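Community kitchen in Tumdale opens again after new work tables arrive

TUMDALE, Tuesday, November 3, 2020 – The shared teaching kitchen in Sutcliffe Hall has opened its doors again for small groups, after being closed for 36 days. The kitchen has received another set of tables and a number of smaller things for cooking and baking, which were collected from households in Tumdale and in the neighbouring village of Dronow.

The kitchen is used mostly for evening courses. Before the closing it had only two long tables, and people who came for the baking course had to wait for a free place. Now there are seven tables, and each group of participants will work at its own one during the whole evening. The hall has also painted the wall behind the sinks and repaired the door of the store room, which did not close properly for a long time.

The money for the work came from a collection in the two villages. It brought in 3610 pounds, and the largest part was spent on the floor, which had to be taken up near the cooker. The tables cost much less than expected. They came second-hand from Naveo, a local firm that moved to a smaller building in January and did not need them any more. They carry the marks of earlier use, but the hall decided to keep the tops as they are and to spend nothing on new ones. For rolling dough, participants will get a board to put on the table.

Many of the donated tools are metal ones, among them spatulas, ladles and whisks. The hall asked for tools in good condition, without loose handles, and most of what people brought could be accepted. Knives were not collected. The hall has its own set and it stays in a locked drawer between the courses.

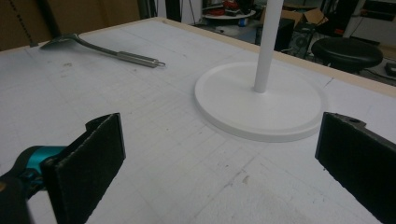
What is on the tables

The tables have white tops with a narrow edge of light wood. A thin grid of lines runs over the white surface, and there are grey scuffs, pencil marks and a few light brown smudges on it. A metal spatula with a brushed steel handle lies on one of them, well away from a white stand with a wide round base and a slender pole.

The tops should be wiped with a soft cloth and a little washing-up liquid. The hall asks everybody not to use scouring powder or wire wool, and not to put hot pans directly on the table. Mats for the pans are in the cupboard to the left of the cooker.

Courses and booking

The first course in the renewed kitchen is bread for beginners, and it takes place over four evenings. After it comes a course on soups and one on simple cakes. A place costs the same as last year. Participants bring their own apron and a box with a lid – the flour, the oil and the spices are provided.

The kitchen can also be booked by families and clubs on the days when there is no course. A booking is for three hours, and the time for washing up is included in it. Whoever books the room signs for the key at the office and gives it back on the same day.

A leaflet with the programme and the rules of the kitchen has been printed in 1000 copies. It can be picked up at the entrance of Sutcliffe Hall, in the library in Tumdale and at the post office in Dronow. The hall still accepts baking tins and mixing bowls, but it has enough spatulas and wooden spoons for the moment. Things can be left at the office in the mornings, washed and in a closed bag.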